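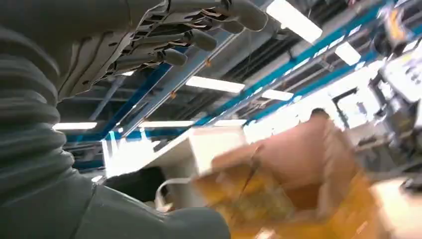 Shimmer in Clemotton comes from three separate sources, and each has its own setting. The game draws fine repeating detail at a distance, the renderer samples that detail too coarsely, and the result crawls or flickers when the camera moves. Closely spaced parallel ridges are the worst case. A corrugated sleeve like the one on the gray robot arm, with a highlight along each ridge and a dark groove between, combines geometry edges, texture contrast and small bright reflections in one surface. Railings, roof tiles, vents and cable runs in the game behave the same way. The steps below deal with the three sources in order and then cover the cost in frame rate.

Posted by Darren Pickering – Mar 7, 2018
Reading time: 6 minutes

Before you start

You need the PC version of Clemotton with the February patch or later. Earlier builds don't read two of the values used below. The version number is printed in the lower left corner of the main menu.

Close the game and the Cillix launcher completely. Cillix keeps running in the system tray after its window is closed, and while it runs it will restore its own copy of the settings file. Right-click the tray icon and choose Exit.

Open the folder where the game stores its user data. In Cillix, this path is listed under Library > Clemotton > Properties > Local files. Copy the file video.cfg to another location. If anything goes wrong, put the copy back and all changes are undone.

Step 1: Find out which kind of shimmer you have

Start the game and load any save near the Bernex rail yard. Stand on the footbridge facing the warehouses. Set the time of day to noon if you have the photo mode unlocked.

Move the camera slowly from left to right and watch three things:

- The outlines of the railings. If they break into steps that travel along the edge, you have edge aliasing.
- The warehouse roofs. If the pattern inside the surface swims while the outline stays clean, you have texture aliasing.
- The wet ground by the signal box. If single pixels flash white and vanish, you have specular aliasing.

Most systems on default settings show all three. If you only see one, you can skip the steps for the others.

Step 2: Texture aliasing

This is the cheapest to fix, so do it first.

Go to Options > Video > Advanced and set Anisotropic Filtering to 16x. The High preset uses 4x, which leaves roofs and floors either blurred or crawling at shallow angles.

Next, check the mipmap bias. The game has no menu entry for it. Exit, open video.cfg in a text editor and find this line:

r_mipBias = -0.75

A negative value makes the renderer pick a sharper texture than the distance calls for. Screenshots look crisp with it, but moving surfaces shimmer. Change the value to 0 and save the file. Don't go above 0.25. Past that point, signs and posters become hard to read from across the street.

If your graphics driver has its own setting for texture LOD bias, set it to Clamp or Application Controlled. A driver override is applied on top of the value in the file, and the two add up.

Step 3: Edge aliasing

Clemotton offers FXAA, TAA and 2x or 4x MSAA. They are listed in one menu, but they don't do the same job.

FXAA works on the finished picture. It softens stepped edges and has no information from earlier frames, so it does very little against movement along an edge. MSAA cleans up the edges of solid geometry well. It doesn't touch fences and foliage that are drawn as flat textures with transparent parts, and there are a lot of those in the Mercado district.

TAA is the setting to use here. It blends each frame with the ones before it and handles all three kinds of edge. Set Anti-Aliasing to TAA and leave Motion Blur off while testing, or you won't be able to tell which one causes the softness.

Two values in video.cfg control how strong the effect is:

r_taaHistory = 0.90
r_taaSharpen = 0.20

Raising the first to 0.93 gives a calmer picture. At 0.95 and above, dark trails appear behind characters when they run past a bright wall. The second restores some of the detail lost in blending. Keep it at or below 0.35 – a higher value brings back part of the shimmer you removed in step 2.

Step 4: Specular aliasing

Flashing pixels come from small bumps in a surface that reflect a strong light for one frame and miss it in the next. TAA reduces them but can't remove the brightest ones.

Set Screen Space Reflections to Medium. The High setting traces more rays on rough surfaces, and in this game those rays are the noisy ones. Then add the following line at the end of the [render] section in video.cfg:

r_specClamp = 8

The line isn't in the file by default. Values between 6 and 12 are safe. Below 6, car paint and wet asphalt look flat at night.

Step 5: Resolution scale, if you have frames to spare

Rendering above native resolution helps with everything, at a high price. Go to Options > Video > Resolution Scale and raise it in small steps. I would stop at 125 percent.

On my system, the footbridge view ran at 103 fps with the default High preset. After steps 2 to 4 it ran at 84 fps. Most of that loss came from TAA, and the filtering change alone was too small to measure. Video memory in the same view peaked at 1,729 MB before the scale was changed, so a card with 2 GB has little room left for step 5.

If you drop below your monitor's refresh rate, lower Shadow Distance before you touch anything above. It has no effect on shimmer at close and medium range.

If the changes don't stick

Cillix cloud sync may be overwriting the file. Turn off sync for Clemotton, edit video.cfg again, start the game once, exit, and then turn sync back on. When asked which version to keep, choose Local.

Changing the quality preset in the menu also resets every r_ value, including the ones you added by hand. Pick your preset first and edit the file afterward.

Related guides

Clemotton: moving your saves to a second PC
How to stop Cillix from starting with Windows
Frame pacing and why a steady 60 can still stutter
Clemotton photo mode controls
Setting a frame rate cap per game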